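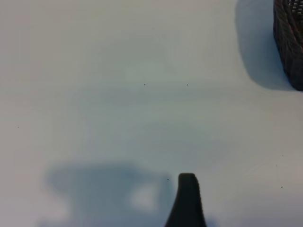 Nives Messina: Yo no usaría vinagre en un tablero blanco mate. A mí me dejó cercos.

horavoicu: Depende del acabado. El mío lleva 11 años con agua y jabón neutro, y vinagre rebajado una vez al mes. Ni un cerco.

Nives Messina: El tuyo será brillo. En mate se nota todo a contraluz.

horavoicu: No, es mate. Un Lellari.

anca_dobre
15 de marzo de 2023
¿Y la esponja de melamina? La tengo en casa y no me atrevo.

Aurel P.: Ni se te ocurra. Pule la superficie y te quedan zonas con brillo. Bayeta de microfibra y secar enseguida.

horavoicu: En eso estoy de acuerdo —lo de secar es lo principal.

anca_dobre: Vale, pruebo primero en una esquina por debajo.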